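I gave up my car in August, and I've been insufferable about it ever since. The bus from Plostside takes 40 minutes (on a good day!) and I've read seven novels on it, had a proper natter with half the neighbourhood and learned to love a window seat. My favourite is the Sunday run, when the driver has the footy on.

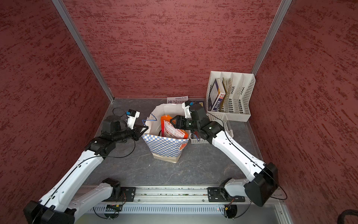 Dorottya Vida reckons I'm dreaming, and that I'll be back behind the wheel the first time it buckets down at 7 am. Maybe! I've bought a very good raincoat, though.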